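The woman who refolds your towels

Tahira Shaikh looks at my shoes, then at my bag, then at the jumper I have stuffed into the top of it. She says nothing about the jumper. I take it out and fold it anyway.

"Better," she says. "You've still got a sleeve going the wrong way."

Shaikh did the linen for a Reltport guesthouse for 17 years, and for most of that time she had no plans to talk to anyone about it. Then the guesthouse changed hands, the new owners sent the washing out, and she found herself at home with one set of towels and a great many opinions. She now runs short classes under the name Agbayani, which was the name on the shopfront when she took over the lease and which she has never had the money to repaint. People assume it is a folding method. She has stopped correcting them.

"A man asked me if he could become certified in Agbayani," she says. "I said yes. I gave him a tea towel."

Her first principle is that a towel should be dealt with on a flat surface at hip height, and that most of us don't own one. Kitchen benches are too narrow and usually have toast on them. Ironing boards are, in her words, a plank for a very thin person. She likes a bed.

"A mattress is the best folding table you'll ever have. It's wide, it's the right height if you kneel, and nothing slides off. People feel lazy doing it on the bed. Why? You're not in it."

I ask about the corners. There is a long pause, of the sort a mechanic leaves before telling you about your Honda.

"Everybody picks up a towel by two places that aren't corners," she says. "They grab where it's closest. Then they pull it tight and it makes a hammock, and they stand there holding the hammock as if it's going to apologise."

The hammock, as I come to know it, is the central villain of the Shaikh system. You hold each end, the middle drops, the top edge rolls itself into a rope, and the more firmly you pull the more of a rope it becomes. The cure is dull. Put it down. Find one real corner and run your thumb along the hem until you get to the next one. Lift, let it hang, lay it flat again.

"And don't shake it like you're calling in a ship. One shake. My neighbour Kausar Rajput shakes a bath towel for a full minute and I've seen it come down worse than it went up."

Her nephew, Noman Swati, handles the bookings and sits in on our conversation with the expression of somebody who has heard about thirds before. Towels go in thirds lengthwise, then in half, then in half again. Swati folds his in half every time. He tells me this when she goes to put the kettle on.

"She knows," he says. "She goes into my cupboard when she visits. I come home and they're all in thirds."

"I was looking for a glass," says Shaikh, from the kitchen.

I had meant to ask her about fitted sheets, which is what readers write in about, but she won't be drawn. The fitted sheet is a separate class and it is in March. She will say only that rolling it into a ball and putting it at the back of the shelf is what she did for the first 2 years of her career, and that the guests slept perfectly well.

So does any of it matter? She thinks about this for longer than I expected.

"No," she says. "But you have to put the towel somewhere. It takes the same time to do it nicely – well, a bit longer. You do it longer."

Later I take a towel off the line, blue, nothing special, and pick it up by the two places closest to my hands.
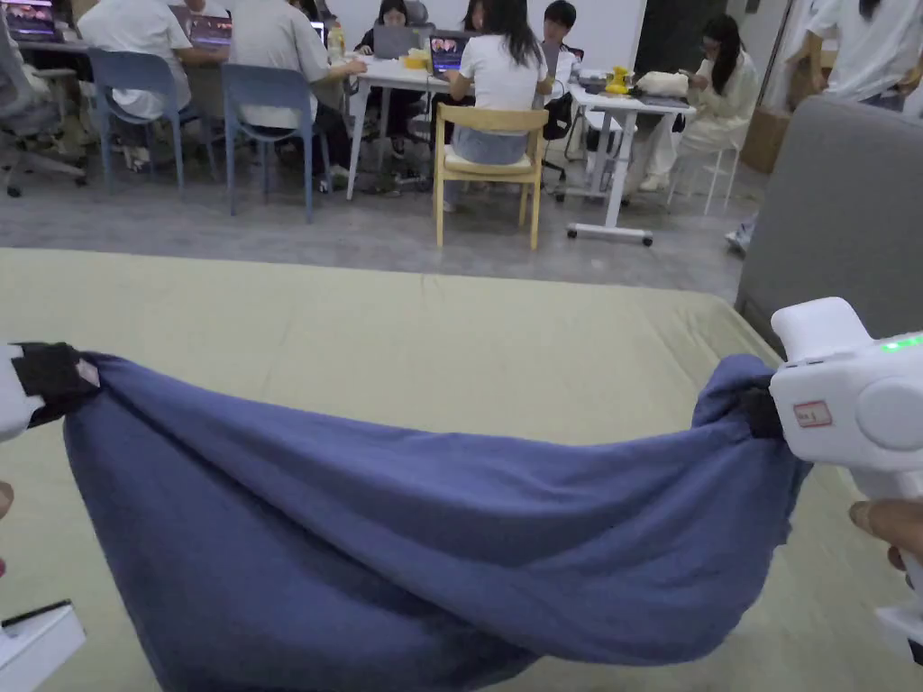
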